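3.2 Mesh bags and the folding of small items

Households in the study kept delicate laundry in zippered mesh bags, and most of them stored the bags flat when they were not in use. A bag left crumpled in a drawer takes up more room than a folded one, and participants told us they often bought a new bag when they could not find the old one. We therefore treated the empty bag as an item to be folded in its own right, alongside pillowcases and hand towels.

The bags differ from the other items in two ways. The mesh is light and slides easily on a smooth tabletop, so the first fold tends to drag the whole bag with it. The zipper is stiffer than the cloth around it and decides where a crease will hold. Fragkou's household notes describe the same problem with pillow covers – a fold made across the closure opens again as soon as the hand is lifted.
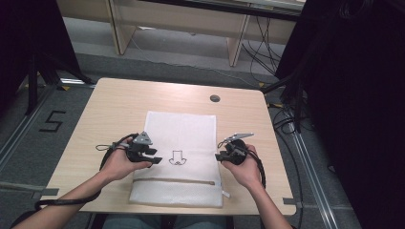

We asked for the bag to be laid out flat before the first fold, with the zipper closed. Smoothing was done from the middle toward the sides. The bag was then folded in half lengthwise so that the long edges met, and folded again from the end away from the zipper. Corners that did not meet were left as they were. A second attempt was allowed only if the bag had come fully open, and both attempts were kept in the record.

Figure 2 gives the share of folds that stayed closed for each item type. Of the 2000 folds recorded, 1805 stayed closed until the item was placed in the basket. Pillowcases and towels made up very little of the remainder. Mesh bags opened most often at the second fold, and bags with printed fronts did no better or worse than plain ones.

Figure 2. Folds that stayed closed, by item type. Bars show all attempts, including repeats.

Related items
Sotiris Fragkou: Household notes on pillow covers and closures
Kotska: Storing linens in small apartments
Venckus and Jarnis: Sorting times for mixed laundry

This site uses cookies to remember your reading settings. Accept | Manage cookies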